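Rolusness Household Textile Care Text Corpus
README and data card, release 2

Last revised Saturday, July 11, 2020

Summary

Rolusness is a text corpus of care instructions for household textiles. It holds 739 documents, each one a complete care text as it was printed on a sewn-in label, a package insert or a manufacturer's leaflet. The documents were transcribed by hand and aligned to a fixed set of instruction classes. The corpus is meant for work on short imperative text: segmentation, normalization, terminology extraction and consistency checking.

The release contains text and tables only.

What is in the archive

docs/ holds one plain text file per care text, UTF-8, Unix line endings.
spans.tsv holds the annotated instruction spans.
classes.tsv holds the 28 instruction classes with their definitions.
sources.tsv holds the type of source, the article type and the fiber content as stated.
splits/ holds the train and test lists.
CHANGES is a plain text change log.

The test list has 300 documents and the train list has the remaining 439. Documents from the same product line are always in the same list. Release 1 did not observe this rule, and scores from the two releases should not be compared.

Collection

Texts were collected in three passes. The first pass covered bed linen and towels. The second covered table linen, curtains and slipcovers. The third was made to fill gaps in wool and down articles, which were thin after the first two passes. Clothing is out of scope, with the exception of bathrobes, which entered in the first pass together with the towels and were kept.

A care text was accepted if it was complete and legible and contained at least one written instruction. Labels carrying symbols alone were rejected. Where a label had both symbols and words, the words were transcribed and the symbols were replaced by a token of the form SYM_n, listed at the end of classes.tsv.

Line breaks on labels are preserved. They carry information, as many labels have no other punctuation. Hyphenation at a line end is preserved as well, and the joined form is given in column six of spans.tsv.

Annotation

Every instruction span has one class. Classes are grouped under washing, bleaching, drying, ironing, professional cleaning, and storage. A span that states two instructions ("wash and dry inside out") is split if each part can stand alone after the split, and is otherwise given the class of its first verb. Modifiers such as "separately" or "before first use" are stored in column five and are not classes.

Temperatures are normalized to degrees Celsius in column seven. The printed value stays in the text. Verbal temperatures ("warm", "cool") are not converted, as sources disagree on what they mean. Two leaflets in the collection define "warm" with ranges that do not overlap.

Each document was annotated once and checked once. Disagreements were settled by a third reading. The working tool was Rorby, a small span editor that writes spans.tsv directly. Rorby is not needed to use the corpus.

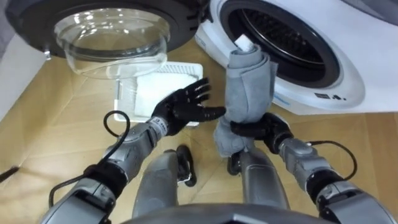
Does "tumble dry low" count as a temperature instruction? It is classed as a drying instruction, DRY_TUMBLE, with "low" stored as a modifier in column five, and column seven is left empty.

The same treatment applies to "gentle" and "delicate" when they follow a drying verb. After a washing verb, these words are taken as cycle names and stored in column eight. The distinction matters for 28 documents in which one adjective serves both verbs; in those, columns five and eight are both filled.

File format

spans.tsv has nine tab-separated columns, in this order: document id, start offset, end offset, class, modifier, joined form, temperature, cycle, note. Offsets count Unicode code points from zero, and the end offset is exclusive. Empty cells are empty strings. There is no header row.

Document ids have the form ZK followed by four digits. The prefix comes from Zorkska, the working title of the first pass, and was kept so that older id lists would continue to resolve. Ids are not consecutive. Numbers of rejected texts were not reused.

Known problems

Fiber content is given as printed and has not been checked. Some sources list percentages that do not add up to 100.

Negative instructions are common, and their scope is sometimes unclear. "Do not bleach or iron hot" is annotated as two prohibitions. "Do not wring, dry flat" is annotated as one prohibition and one instruction. Both readings follow the guidelines, but a system trained on the data may learn the comma rather than the verb.

Down articles are overrepresented in the storage classes. Curtains have almost no storage instructions at all.

Files longer than 400 words are all leaflets. They contain general advice on sorting and detergent, much of it outside the instruction classes – this text is present in docs/ but has no spans.

Recommended use

Report scores per group as well as overall. The washing group is the largest, and it hides errors in the rest. The corpus should not be used to generate care instructions for real articles. It records what was printed, including texts that contradict themselves.

The Zoëga baseline, a rule list with no learned parts, is distributed separately. It was written against the train list and reads the files in docs/ without preprocessing. Its tokenizer treats SYM_n tokens as single words – other tokenizers may split them at the underscore, which shifts no offsets but does change token counts.

Changes since release 1

Splits regrouped by product line.
DRY_LINE and DRY_SHADE separated.
Column nine added.
Duplicate leaflets removed from the third pass.
Offsets corrected in files containing the degree sign.

A further release is planned for September. It will add no documents. The storage classes will be revised, and existing ids will stay valid.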